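Jernix 5 and the bottle problem

Newsletter, Thursday, January 19, 2023

The new release of the Jernix perception stack landed last week, and the notes lead with one claim: clear objects are now "handled natively." I have read that sentence, or one very close to it, in the notes for three earlier releases. So before anyone on the list upgrades a working setup, a few words on what has changed and what I would still want to see.

The change is in the depth step. Jernix used to build its shape estimate from geometry and then ask the segmentation model to clean up the edges. Version 5 goes the other way. The segmentation comes first, a shape is guessed from the outline, and the planner gets the guess plus a confidence value. For a clear bottle this makes sense on paper. Light goes through the thing, geometry falls apart, and the outline is often the only part you can trust.
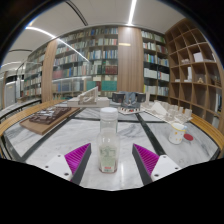 My trouble is with the confidence value. It's a single number for the whole object, and the planner treats anything over the cutoff as good enough to close on. A bottle can have a label and cap that are easy to find and a body that the model is mostly making up. Average those and you get a healthy score for an object whose width is a guess. Maëlys Rey raised this on the issue tracker back in October and was told that per-region scores were "on the roadmap." They are still there.

Then there's the benchmark. The release notes report a big gain on Bandara, which has 500 grasp attempts in its clear-object split. Fine, but go look at how that split is put together. It has 10 object types, plain backgrounds and even lighting. I don't know anyone who works in a room like that. Put the same objects on polished stone with strip lights overhead and shelves of books behind, and the outline has to compete with glare and a hundred vertical edges. I would trade the whole Bandara table for one page of results from a messy room, failures included.

Anel Kruger, who maintains the Girnon planner bridge, is more hopeful than I am. Her view is that even a rough shape guess is better than the holes we used to get, and that the planner can be made careful if people bother to set the cutoff by hand. She's right about the holes. I'm less sure about people setting things by hand. The default will be what most labs run, and the default is loose.

One thing I do like: the replay tool. You can now step through a recorded approach and see the mask, the guessed shape and the planned finger path together, all on one timeline. In the old version these lived in separate windows that drifted out of sync, and I lost more afternoons to that than I care to admit. It also exports the cutoff used at each step, so two people arguing over a bad grasp can at least argue over the same numbers.
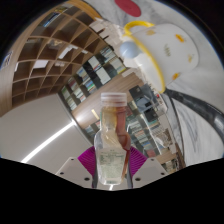
Smaranda Munteanu

Liquid gets a single line in the notes, under known issues. "Partially filled containers may produce split masks." That is a large thing to tuck into a list of seven. A fill line is a strong edge, and a model that starts from outlines is going to be tempted by it. If the mask splits there, the planner sees a short object with something odd on top, and the grasp height moves with it. Tetov users had the same complaint two years ago, and the fix was a merge rule that then glued bottles to whatever stood next to them.

So my advice for now is dull. If your current setup works on solid objects, stay put. If you need clear ones, install version 5 beside the old one, raise the cutoff, and run your own objects in your own room before you believe any table. Keep the recordings of the failures. Send them to the tracker too, with the lighting left the way it was.

Replies go to the usual list address. Karabo Mabaso is collecting config files from anyone who has already switched, and will post them with the next issue.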